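3.2 Simulation setup and task definition

All the work in this section was done by the two-person sim subgroup of the Clalitz student robotics club (Balogun, Babalola). Hardware team reports separately, see Section 4. One arm, fixed pedestal, two-finger gripper. No mobile base this year, we dropped it in April after the planner kept timing out.

Task: pick up a small cylinder and set it down on a chair seat. Chosen over the usual tabletop pick and place for the back rail. A seat with a tall backrest behind it leaves a narrow region where the wrist can point straight down without the forearm hitting wood. Tabletop gives you none of that. First-year members also found it easier to judge success by eye, which mattered when we were grading runs by hand.

Room layout comes from the Jeleck scene pack with our own edits. Stone- or brick-texture walls, black floor, dining table, wooden chairs. Floor was left black on purpose, lighter floors cost us render time and the policy doesn't use floor pixels for much anyway (we did not test this properly). Chair collision mesh was rebuilt by hand by Babalola. The original was one convex hull, so the open part of the backrest was solid and every path near it got rejected.

3.3 Demonstrations

Scripted demos, 300 total, from the Grinano waypoint tool. Start pose of the object sampled on the table, goal pose sampled on the seat. Each demo has 9 waypoints. Approach, grasp, lift, two transit points over the rail, hover, lower, release, retreat. Transit points were the hard part. Early scripts took the shortest path and clipped the top rail with the forearm, so we forced a high elbow through the whole transit. Slower but clean. Demos with any contact between arm and chair were thrown out and resampled, so the 300 is after filtering.

Gripper closes on the upper end of the cylinder only. Grasping lower was tried, fingers touched the seat before the object did.

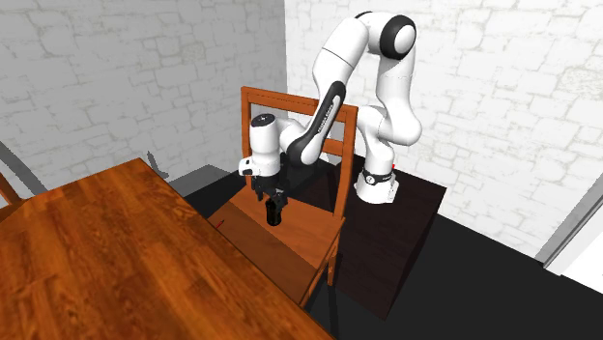 Figure 3. Hover pose in simulation, object held above the chair seat with the wrist pointing down.

3.4 Evaluation

40 held-out start poses, same set for every policy. A run counts as a success if the cylinder is upright on the seat and the gripper is open at timeout. Tipped over is a fail, even if it stays on the seat. We argued about this one. Balogun wanted partial credit, the final rule is the strict one becuase it is easier to script.

Baseline is the Ibrahim controller from last year's club project, re-tuned for the new pedestal height. It has no notion of the backrest, so it gets the same two transit points as the demos, otherwise the comparision is meaningless. Learned policies get no transit points at test time.

Seeds are fixed for object pose but not for physics noise. We noticed this late. Repeat runs of the same policy can therefore differ by a run or two, and gaps that small in Table 2 should not be read as real. Rerunning everything with full seeding is on the list for next term.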